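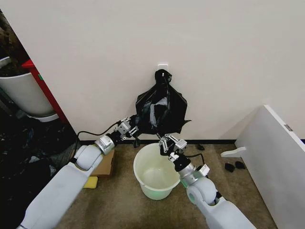 A bag on a hook, a bucket on the carpet.

Hang the bag up

by Roy Tunstall
3/7/26

Quick one this week, I've got a train to catch. But I've been wanting to get this off my chest since the Prestton newsletter ran its piece on "hidden bins" and I read it standing up in the kitchen, getting crosser by the line.

My position. The bin bag should live on the wall next to the bin. On a hook. In plain sight. Not on a roll under the sink behind the bleach, not in the drawer with the takeaway menus and the dead batteries, not in one of those fabric dispensers somebody's aunt sews for the church fair. A hook, stuck to the wall, low down, bag on it. Done.

People hate this. I know they do, I've had the letters. It looks like a student house. It looks like you've given up. A black bag hanging off a wall is ugly, and I won't pretend otherwise – it's shiny and crumpled and it looks a bit like a bat. Fine. So is a full bin with no liner in it and a teabag welded to the bottom.

Think about when you need a bag. You need it when the old one is full, and the old one is in your hand, and it's heavier than you thought, and you're holding it away from your trousers. That's the worst moment of the week to be opening a cupboard. So what happens is you take the rubbish out, you come back, you wash your hands, the phone goes, and the bin stays bare. Next person through drops a yoghurt pot in it. I have been the next person. I've also been the one scrubbing it out on the back step on Sunday with a kettle.

With the hook you come back and there it is, at the height of your knee, staring at you. You can't not do it.

The Prestton piece wanted us all to spend money on a cupboard with a bin inside it, on runners. 600 quid, fitted. For a bin! My neighbour Eliseo Gallegos had one put in at his old place in Kevinthorpe and the runners went within the year, and after that he had to kneel down and lift the whole lot out by hand. He now has a bucket. He's very happy with the bucket.

Which brings me on to buckets. A plain round plastic bucket is the best bin ever made for a small room and I'll hear nothing against it. No lid to get sticky, no pedal. You can rinse it. You can carry it to where the mess is, which you can't do with a cupboard. And when you've finished being a bin for the day it's a bucket again. Pale green, white, cream, I don't care, they all go the same colour in the end.

The usual complaint is that bags don't fit. They slide down, they bunch up, you end up with the thing draped over one side and half the opening covered. Yes. That's because you're doing it one-handed with a cup of tea in the other. A bag wants two hands, one each side, and it wants opening out properly before it goes anywhere near the rim. Give it a shake first. Get some air in. Then down, and fold the spare over the outside, all the way round, and if it's a big bag in a small bucket tie a knot in the slack. Takes less time than reading this paragraph did. 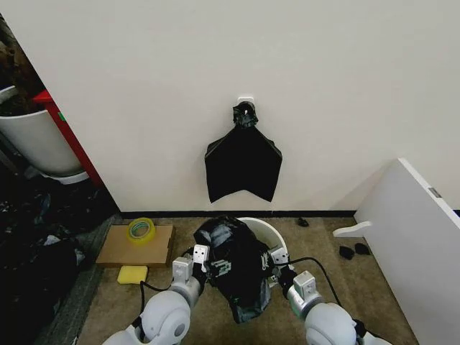 What about the mess round it

Someone always writes in to say that once you let a hook on the wall, the rest follows. First the bag, then a flat bit of cardboard on the floor next to it, then a roll of tape on top of the cardboard, then a sponge, and before long you've got a depot.

Well, maybe. I'd say a corner like that is a working corner. Cardboard that's been flattened has had somebody's attention. It is waiting to go out, it isn't pretending to be anything else. I trust it more than the lovely bare rooms in the Staniforth catalogue, where I can never work out where they put a banana skin.

And stick-on hooks come off again, or they're meant to. Mine in Pallthorpe held for 2 years over a skirting board with nothing on it heavier than bags. Warm it with a hairdryer before you pull, go slowly, you'll keep the paint. Mostly. Wipe the wall before you put it up as well, I skipped that the first time and found the lot on the carpet the next morning.

Carpet, yes. I can hear that too. A bin on carpet is asking for trouble and I agree with you, in a kitchen. But plenty of us have one room that does everything, and the carpet was there when we moved in and belongs to the landlord. You put the bucket where the rubbish happens. If you're worried, that bit of cardboard goes underneath it, and now it's got a job.

I had 23 replies to the last column, about tea towels, and most were rude. Same adress as before if you want to tell me about your runners. I'm away untill Tuesday.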